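Practice makes passable

Dalibor Havlíček spends his working day tidying a table that does not exist. He sits in an office in Jitetville with a controller in each hand, picks up objects on a screen, puts them down somewhere else, and presses a pedal to save the attempt. A good one takes 45 seconds. Then the software shuffles everything and he starts again.

His employer, Clamen, is building up a library of such attempts so that a program called Gondal can learn to clear up from them. Most are made in simulation, where a dropped cup costs nothing to replace.

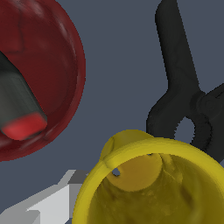 A simulated table at Clamen, with a red bowl, a black clamp-like tool and a yellow cup.

Marina Dimitriou chooses what goes on the table. She likes things to overlap. "If every cup stands by itself, the program only learns about cups that stand by themselves," she says. She also keeps some of the clumsy attempts, provided the operator recovers. Of the last batch, 37 were thrown out, mostly for objects passing through one another.

Operators work in pairs and swap every 20 minutes. Havlíček says his wrists notice before he does.

The first trial on a real table is planned for February. Stelios Tzanetos, who will run it, has been buying crockery. He expects the program to manage bowls and to struggle with anything that has a hinge.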